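Caring for Your Comic Books and Series Box Sets at Home

Household Tips from the Jilport Popular Media Library

Comic books, television box sets and printed scripts are damaged more often by poor storage than by use. The library receives many questions on the subject from collectors of superhero titles, and the following guidance has been prepared by Annelies Verschueren of the Collections Department.

Choose an interior closet or a shelf on an inside wall. Attics, garages and basements should be avoided, as temperatures there change quickly from season to season. Comics should stand upright in an acid-free box, each in its own sleeve with a backing board. Do not pack the box tightly. An issue should slide out without being pulled by the cover.

Wash and dry your hands before handling any issue printed before 2000. Cotton gloves are not recommended, as they catch on staples and page corners. Read at a clear table, and keep drinks in another room.

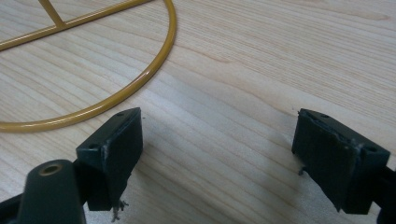

Yellow wire frame on a wooden surface.

Discs should be held by the outer edge and the center hole. Wipe them with a soft, dry cloth in straight lines from the center outward. Paper towels will leave fine scratches. Cardboard slipcases from season sets fade in sunlight and should be kept at least 2 feet from a window. If a hinge on a plastic case has broken, replace the case and move the printed insert to the new one.

Price stickers may be loosened from plastic cases with a hair dryer on its lowest setting. This method must not be used on paper covers. Stickers on comics are best left in place.

Households with more than 300 issues should keep a written list showing the title, issue number, condition and box. Store one copy of the list away from the collection, and review it each September.

Posters should be rolled with the printed side facing in, around a wide tube wrapped in acid-free tissue. Rubber bands should not be used. A loose strip of tissue will hold the roll closed.

Questions about signed items may be addressed to Rattana Kaewsai at the Reader Services desk.

Page last reviewed: Monday, October 31, 2022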